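Folding dark clothes on a straw mat

In my home the ironing board is always full, so I fold clothes on the bed. We have a woven straw mat over the mattress, and I find it is better for this work than a blanket. It stays flat, and the sleeves do not pull it with them when you turn a T-shirt.

Before you start, wipe the mat with a cloth which is only a little damp, then leave the window open until it is dry. Black cotton takes every bit of dust – you will see it on the shoulders first. I do my folding in the morning, when the light is good enough to tell black from dark blue.

Put the shirt with its front down. Bring both sides to the middle, lay the sleeves back along the body, and fold from the bottom up in two steps. Press with your hand and not with your nails, or you make small lines in thin fabric.

Knitted things should never go on a hanger for long. Fold them wide and put them on top of the pile, where nothing heavy can lie on them. 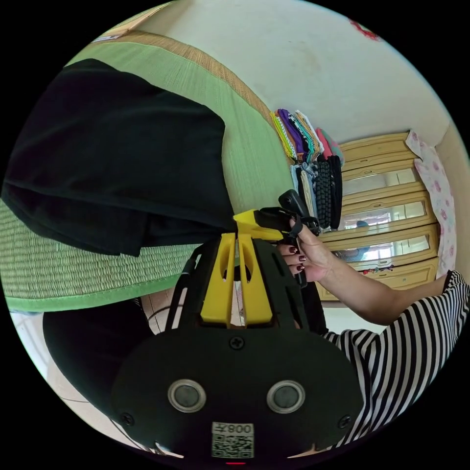
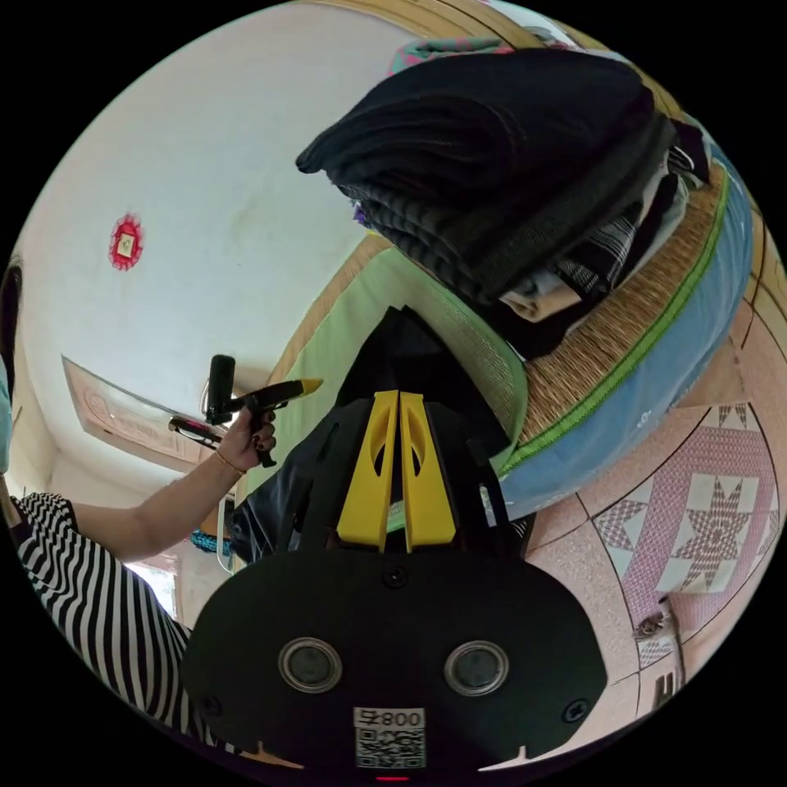 Folded clothes in piles, with the black knitted piece kept among them.

By Buppha Chaiyaporn
Home notes from Wultville

Trousers I fold last. Put the legs together at the seams, hold them by the hems and shake once, then fold in three. If they must wait, let them hang over a chair – but for one night only, or you get a line at the knee.

Make each pile by the kind of fabric, and not by the person who wears it. Plaid shirts and other stiff cotton can carry weight, so they go under.

In October, when the air here gets damp, I leave the wardrobe doors open for an hour before I put the piles inside.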